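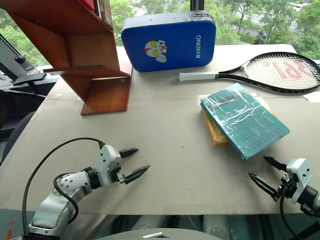
A lot of beige tabletop, with everything over on the far half.

1/ Moth thread! I have been at this every clear night since spring and I need to talk to someone about it before I burst. July 21, 2020 and my yard list just hit 58 species. In one small yard! With a porch on it!

2/ You need almost nothing to start. An old white bedsheet, two clothespins, a light. I ran a plain porch bulb for the first month and got plenty. Then I switched to a Drastar blacklight and the sheet went bananas, 233 moths in a single night (I counted twice, the second time with coffee).

3/ Best nights so far have been warm, still, cloudy and with no moon. Full moon nights are pretty and I stay in and read.

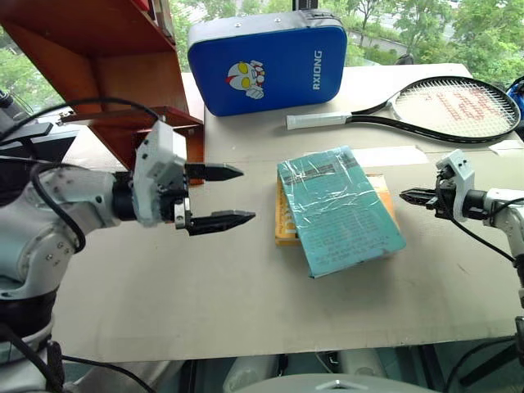 4/ Okay, names. The names are half the reason I'm hooked. The Herald. The Sweetheart Underwing. The Beautiful Wood-Nymph, which sits on a leaf looking exactly like bird poop and is gorgeous once you get close.

5/ Rosy maple moths are pink and yellow like sherbet, and fuzzy. I had four on the sheet at once in June and made a noise that got a dog barking two doors down.

6/ For IDs I keep my list in Nimby and go page by page through a battered field guide. Little brown ones I mostly leave as "little brown one." There are a LOT of little brown ones. My tip is to look at how it holds its wings before you look at the color. Flat, tented, rolled up like a cigar? That gets you to the right part of the book fast.

7/ Sugar bait! Mash an overripe banana with brown sugar and a splash of stale beer, let it sit a day, paint it on a tree trunk at dusk. Underwings come to it when they ignore my light completely. Wear clothes you don't love.

8/ I carry a Vokon headlamp with a red setting and it's been great, they hardly stir when I walk up.

9/ Please turn the light off before you go to bed and shake the sheet out gently over some bushes. The wrens around here learned where breakfast was in three days flat, so now I'm out there at 5 am doing moth evacuation in slippers.

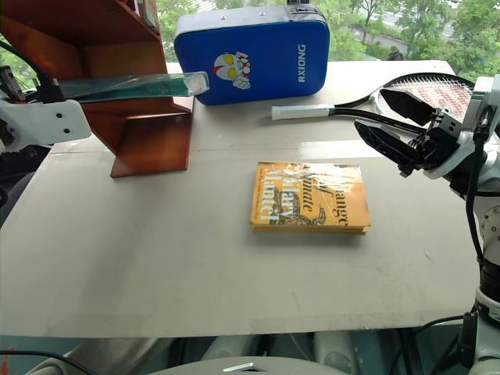 10/ Places that aren't my yard: the footbridge end of the Navarrete trail, by the willows. Went once with the sheet and a battery lantern and got 11 kinds I'd never had at home, plus a luna moth the size of my palm. I'm going back as soon as the moon's out of the way.

11/ In October I'm going after the late sallows, all those yellow and orange ones that match the leaves. If you've had luck with bait that late in the year, tell me your recipe! And if you put a sheet up tonight, send me what lands on it, blurry ones too.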